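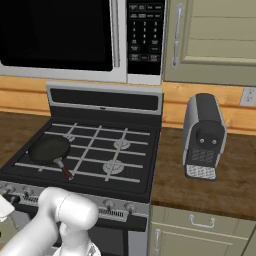 Range and microwave, pan on front left burner.

Mon 27 May

Drurkemitz walking route, second pass on the text. Start point moved from the bus station to the Mernivska stop, as the station exit is closed until August. Redrew the first leg. Length now 3 km, was 3.4.

Old town leg: 17 stops in the draft. Cut the two courtyards, gates locked on both visits. Renumber before layout.

Studside apartments: listing says 500 m to the river. Map gives almost double by the footbridge. Use our own figure. Kitchen line in the entry to read "gas range, microwave", nothing more.

Mac Giolla guesthouse still has no reply on late check-in. Left the field blank.

Film locations sidebar: 3 entries, one with no source. Hold that one.

To do: re-walk the hill steps with the GPS set to 1 s logging, the last track jumped under the trees. Check tram fares again.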